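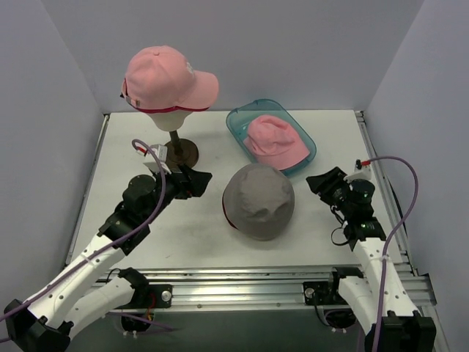 ## 4. Setting up your Drakier target stand

Now for the fun part! Your Drakier is ready to leave the box, and with a little care over the footing it will serve you well for a whole season of field archery. Set it up on level ground if you can, well clear of footpaths and with a proper backstop behind it.

1. Open the three legs fully and press each one into the turf until it stops sinking.
2. Slide the crossbar into the upper brackets. The stamped arrow faces the shooter.
3. Fit the two Tundach clips, one at each end of the crossbar. They click home with a good firm push - you'll hear it.
4. Lift the foam face onto the lower rest and lean it back against the crossbar. Faces up to 153 cm across will fit, and the big ones are a joy to shoot at.
5. Run the strap over the face and pull it snug. Stop before the foam starts to bulge.
6. Peg the rear leg with the 300 mm peg supplied.

**Note:** On sandy ground, such as the lower range at Meltgate, use the wide feet from the accessory bag. They swap over in a minute and make a marvellous difference to the wobble.

**Caution:** Never carry the stand with a face attached. The clips hold the crossbar and won't take the weight of the foam.

### 4.1 First arrows

Start close, at 7 metres, and shoot a few easy arrows around the centre. Walk up together once everyone has finished, then check the strap and the peg. If all is firm, move back as far as you like. The Sumampouw face has a lovely dense core, so grip each arrow near the foam and draw it straight out with your other hand flat on the target.

**Caution:** Bows over 51 lb need the double-thickness face. See section 6 for fitting.

### 4.2 Packing down

Take the face off first, then the strap, clips and crossbar. Wipe the legs and let them dry before folding. Store the foam flat, out of the sun.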